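Zamska Parts Washing Brush, Long Handle

Item 641
Sold by Lirodbridge Shop Supply
Made by Zamska, Borville

Home > Cleaning > Brushes > Parts and bin brushes

In stock. Orders placed before 2 p.m. leave the warehouse the same day.

Overview

The Zamska 641 is a hand brush for cleaning metal bins, drip trays, parts washers and machine beds. It has a stiff nylon fill, a molded polypropylene handle and a hole at the end for hanging. The bristles are set in a block that is the same piece as the handle, so there is no ferrule to rust and no joint where grit can collect.

This brush replaces the older wood-handled model, which was discontinued in August. The brush head is the same size as before. The handle is longer and will not swell in water-based cleaners.

Specifications

Overall length: 14 inches
Weight: 200 grams
Handle and block: polypropylene, one piece
Fill: crimped nylon, stiff
Hanging hole: yes
Sold as: each, or in cartons

What it is used for

Most customers buy the 641 for loosening chips, dried coolant and packed dust from flat steel surfaces. The square front edge of the head reaches into the corner where a bin wall meets the floor. The fill is stiff enough to move wet swarf but will not mark bare steel or cured paint in normal use.

It is also used on conveyor side rails, pallet racks, floor drains and the inside of mop sinks. It is not a wire brush and will not take off weld scale, heavy rust or old gasket material. See the Danko scratch brushes for that kind of work.

Cleaning a metal bin

Empty the bin and tip out anything loose. Sweep the floor of the bin dry before adding any liquid, working from the back wall toward you. Fine chips turn to paste once they are wet and take much longer to get out.

Apply the cleaner and leave it for the time given on its label. Scrub the corners first, then the walls, then the floor. Short strokes work better than long ones with this fill. Rinse or wipe down, and leave the bin tilted to drain.
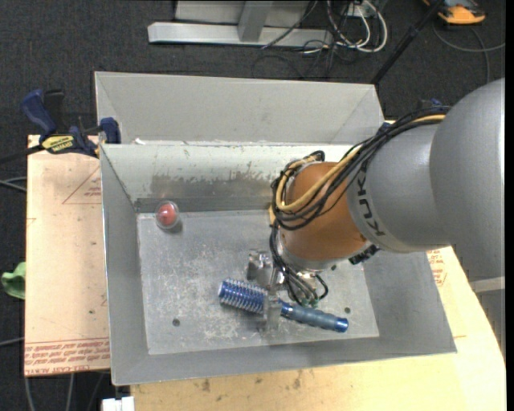 Chemical resistance

The handle and fill can be used with water, dish soap, most water-based degreasers, mild alkaline cleaners and mineral spirits. Rinse the brush after use with any solvent.

Do not use it with strong acids, chlorine bleach at full strength, or paint stripper. Nylon softens in some acids and the bristles will start to shed. Do not leave the brush standing in a parts washer overnight. The fill takes a set and will not spring back.

Heat

Keep the brush off hot surfaces. Let ovens, molds and exhaust parts cool before cleaning. The brush can be washed in hot tap water but should not be put in an autoclave.

Care and storage

Knock out loose dirt, rinse and hang with the bristles down. Replace the brush when the fill is splayed past the edge of the block or worn to half its original length. If you use one brush for oily work and another for clean work, mark the handles with paint pen. Tape comes off in degreaser.

Ordering

Single brushes ship in a plain sleeve. A full carton holds 24 and comes at the carton price shown in your cart. Contract pricing starts at 450 brushes per year and can be spread over several deliveries. Call the Lirodbridge order desk to set this up.

Related items

Danko scratch brush, carbon steel wire
Danko scratch brush, stainless wire
Zamska bench duster, soft fill
Zamska drain brush, round
Wall rack for long-handle brushes

Returns

Unused brushes can be returned within 30 days in the original sleeve or carton. Brushes that have been in contact with solvent or coolant cannot be accepted. If a brush arrives damaged, keep the packaging and contact us with the order number.

Common questions

Can the fill be replaced?
No. The head and handle are one piece.

Is it suitable for food areas?
No. The 641 is for shop and industrial use only.

Does it fit the old wall rack?
Yes. The hanging hole is the same diameter, but leave more room below the hook for the longer handle.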